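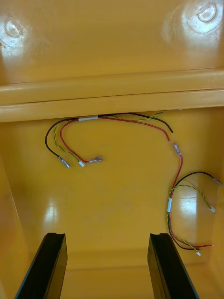 Figure 1. Wrist camera view of two wire harnesses in the parts bin, with both gripper fingers open and clear of the wires.

4. Demonstration Procedure

4.1 Task and workspace

The demonstrations described in this section concern the sorting and presentation of parts for the Tandar assembly task, in which a circular circuit board must be joined to a wire harness. Two robot arms share one table. Parts are supplied in shallow yellow bins, and the handling of the board takes place in a steel tray between them. The harnesses are the least predictable of the parts. Each has three conductors held by a short band of white tape, and the free ends take a different shape every time the harness is set down. A fixed grasp point measured from the bin wall is therefore of little use, and we asked operators to choose the grasp from the wrist view alone.

Bins were not refilled to a pattern. Operators were told to place parts by hand without arranging them, and to leave any overlap between neighboring harnesses as it fell. Earlier work at the Havden site had used a printed template for the starting layout, and policies trained on that material did poorly once the template was removed.

4.2 Modes of instruction

Two modes were used. In the first, hand guidance, the operator holds the arm near the wrist and moves it through the task while the joints are in a compliant state. In the second, remote control, the operator sits at the Jinach console and moves a pair of hand controllers, with the wrist and overhead views shown side by side. The same operators worked in both modes, and the order of the modes was reversed for half of them.

Hand guidance was quicker to learn. It has two drawbacks in this task. The operator's forearm often blocks the overhead camera at the moment of contact, and the operator tends to judge the grasp by looking directly at the part, using information that the policy will not have. Remote control removes both problems, at the cost of longer demonstrations and a noticeable period of training. Operators completed 14 practice runs before any remote demonstration was kept.
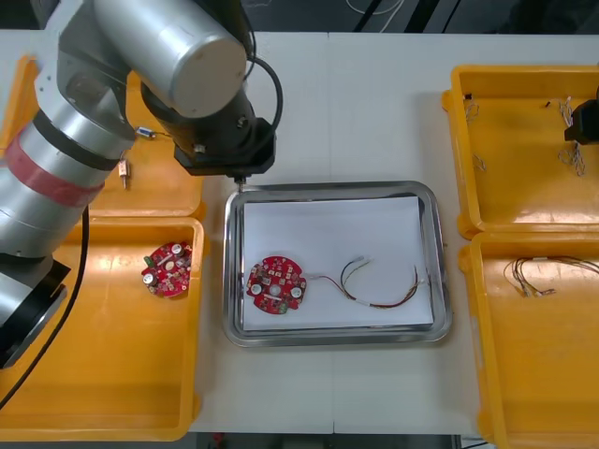

Figure 2. The shared workspace. A circuit board with its attached harness rests on white paper in the central tray, with the supply bins on either side.

Only one arm was permitted over the tray at a time. The rule was enforced by the operators themselves during hand guidance and by a software limit during remote control. When both arms were needed for a transfer, the second arm waited over its own bin until the first had withdrawn to its rest position.

4.3 Recording and segmentation

Each demonstration was recorded from the time the operator pressed the start pedal until both arms returned to rest. Joint positions, gripper opening and all camera streams were stored with a common clock. Operators marked the start of each stage with a second pedal: approach, grasp, lift, transfer, release and withdrawal. Marks placed during recording were often late, most of all at the release stage, and all were reviewed afterward by Pieter Mokoena using the Thomas annotation tool. A mark was moved only when the gripper signal and the wrist view agreed on a different time.

Demonstrations were not cut to remove hesitation. A pause before closing the fingers is common when wires lie across one another, and we consider it part of the skill being shown. Recordings were rejected if a part was dropped outside the table area, if a camera stream was missing, or if the operator touched a part by hand after the start pedal had been pressed. These rules led to the removal of 23 recordings. 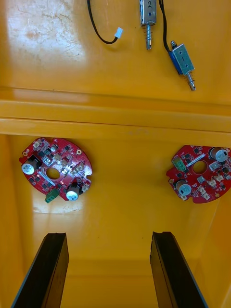
Variation in the starting state was introduced in steps. The first 20 demonstrations by each operator used boards and harnesses only, and other parts were added once the operator's completion time had settled. The solenoids were numbered by hand in dark ink, as with the pair marked "1" and "2" lying beyond the raised ledge, so that the operator could be told which one to pick without reference to its position. Boards were left at whatever rotation they came to rest in. The policy is given the requested part as a short text label and must find it among the others, and for this reason the operators received their instructions in the same form, read from the console screen before each run.

Boards called for a more careful approach than the other parts. The tall capacitors stand well above the surface, and a finger that descends too close to one will tip the board before the grip has closed. Operators were instructed to open the gripper fully, stop short of the rim, and correct the angle of the wrist before moving in.
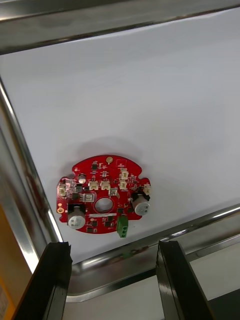
This intermediate stop was held for at least one second in every board demonstration. It gives the policy a stable view from which to estimate rotation, and it reduced the number of corrections made after contact. In hand guidance, operators tended to shorten the stop as they grew more confident, and seven of the early recordings had to be repeated on this account. No such drift was found under remote control, where the console displayed a timer during the hold.

The stop was not required for harnesses. Trials in April showed that a pause above the wires had no measurable effect on the grasp chosen, and it was dropped from the written instructions before the main collection started. The effect of each mode of instruction on the trained policy is reported in Section 5.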